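Visiting a Brand Pop-Up: Frequently Asked Questions

Firau runs short-term beauty and fragrance pop-ups for brands, mostly in shopping centers and hired halls. These are the questions our guest desk gets most often, with answers that apply to every event on our list unless the event page says something different. The next one is the Hoson night care pop-up at Treroveck Hall in February. 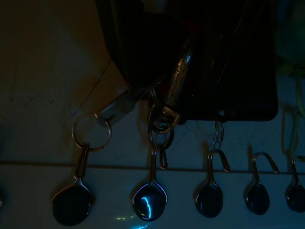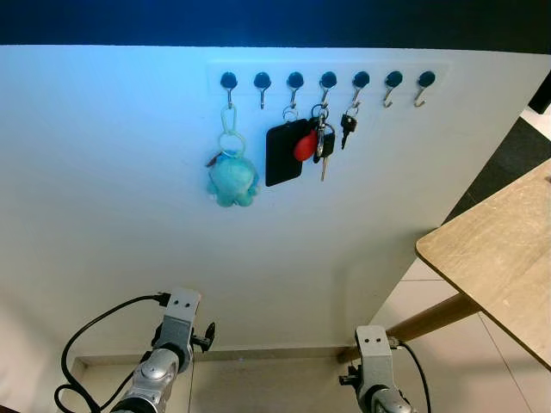 General entry

Do I need a ticket?

Entry is free at all Firau events, but you need a booking. You pick a time slot on the event page and get a confirmation by email with a code. Show the code at the door on your phone or on paper. One booking covers you and one guest.

Can I just walk in?

Sometimes. We hold back a few places in each slot for walk-ins and release them when the slot begins. Weekday afternoons are usually easy. Evenings usually fill up, and on opening night there are no walk-in places at all.

How long is a slot?

A slot is 73 minutes at the Hoson pop-up. The odd number comes from the length of the guided route plus the time at the sample counter. You can leave earlier if you like. If you want to stay longer, ask the desk. We can usually say yes if the next slot is quiet.

What if I'm late?

You can join your slot up to 20 minutes after it starts. After that we treat you as a walk-in for the next one.

Is there an age limit?

Guests under 18 need to come with an adult. Children in strollers are fine during the day. The evening sessions are louder and darker and we don't recommend them for small children.

Coats, bags and keys

Is there a coat check?

Yes, to the left of the entrance at Treroveck Hall. It is free. You get a numbered tag, and you need that tag to pick your things up. If you lose it, we will ask you to describe the item and show ID, and you may have to wait until the slot has cleared.

Can I bring a large bag?

Bags bigger than a normal backpack have to go in the coat check. The route has narrow corners with glass shelving on both sides.

I left something behind. What should I do?

Write to the guest desk with the event name, your slot time and a short description of the item. Lost property stays at the venue until the pop-up closes, then moves to our office. We keep it there for five weeks. Phones, wallets and bank cards are handed over in person only. We can mail other items if you pay the postage.

At the event

What happens on the route?

For Hoson there are four rooms. The first covers the history of the brand, the second is the scent room, the third has skin consultations, and the last is the counter and photo wall. You go through them in order with a host for the first two, then on your own.

Do I have to book a skin consultation separately?

Yes. Consultations last 5 minutes and are booked at the desk when you arrive. They are free. Please come with little or no makeup if you want one. The consultant can work around makeup but the reading from the skin scanner will be less useful.

I have allergies. Can I still try the products?

You can ask for an ingredient list for anything at the counter. Testers can be applied to a paper strip if you don't want them on your skin. The scent room is strongly perfumed and has no windows, so guests with asthma or a fragrance sensitivity may want to skip it. There is a side door that takes you straight from the first room to the third. Tell the host and they will open it.

Will I get free samples?

Each booking gets one sample bag. The contents depend on stock and we can't swap items. Walk-ins get a bag if there are any left at the end of the slot.

Can I buy products there?

Yes, the counter takes cards and phone payments. We do not take cash. Returns go through the brand's own customer service and not through Firau, so keep your receipt.

Photos and guests

Can I take photos?

Yes, in every room except the consultation room. No flash in the scent room, please. Tripods and lights are not allowed during public slots.

Will there be celebrity guests?

Brands often invite guests for opening night. That list belongs to the brand and we don't publish it or confirm names in advance. Appearances during public slots are rare, and if one is planned it will be on the event page.

Will I be filmed?

There is usually a house photographer on opening night and now and then on other days. Ask the desk for a plain white sticker and you will be left out of any pictures we publish.

How do I get a press or trade pass?

Use the press form on the event page. Passes are handled by Ruppert, the agency that looks after media for all our events. Send the form at least a week ahead with a link to recent work. A press pass includes you only, with no guest.

Getting there

Is there parking?

Treroveck Hall has a small lot behind the building, entered from the side street. It is shared with the other tenants and fills up by 6 p.m. The public garage across the road stays open until midnight.

Is the venue accessible?

The hall is on one level with a ramp at the main door. There is an accessible restroom next to the coat check. If you would like to visit at a quieter time, the 10 a.m. slot is run without music and with the lights up.

Can I change or cancel my booking?

Use the link in your confirmation email. Changes are possible until the evening before your slot.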